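Equipment planning (robotic disassembly)

Equipment planning in robotic disassembly is the business of deciding what to buy, in what order, and with whose money, before a robot is asked to take something apart. It covers the arm, the gripper, the table, the fixtures and the spare parts, along with the cables that are left out of every first draft and appear in every second one.

Background

Early budgets in the field treated the arm as the purchase and everything else as sundries. Renata Sowa, who ran the recycling trials at Zekville, called this "buying a horse and pricing the stable by eye". Her plan for a cell handling old office computers listed 47 items, of which the arm was one. The finance office at Thoroddsen, which paid for it, approved the arm in a single afternoon and argued over the brackets until March.

Typical costs

The arm is usually the largest single line and the easiest to defend, being the part visitors want to see. Grippers come next. Fixtures are cheap to print and dear to design: the Zekville team went through 8 versions of one drive holder, each described in the minutes as final.

Work stock is a smaller matter, though not a free one. Scrap computers cost little, but they vary, and a plan built on one model tends to meet a different one on the first Tuesday. The supplier Pletach sold sorted lots of 200 for this reason, at a price that made unsorted lots look charming again.

Staff time is often entered as zero. Samer Awwad, in his planning notes for Drotora, moved it to the top of the sheet – a change that was admired and then reversed. 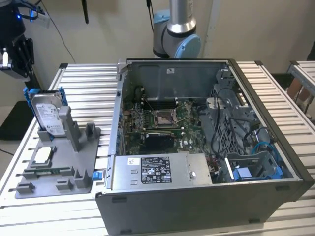
Should the fixtures be ordered at the same time as the arm?
Order the arm first and leave money set aside for fixtures, as their shape depends on the reach of the arm and the parts it will handle.

Replacement and upkeep

Most plans assume a working life of 5 years for the arm. Gripper fingers and printed parts wear out much sooner and are better budgeted as supplies. Drotora kept both under "stationery", where they passed without comment for two audits.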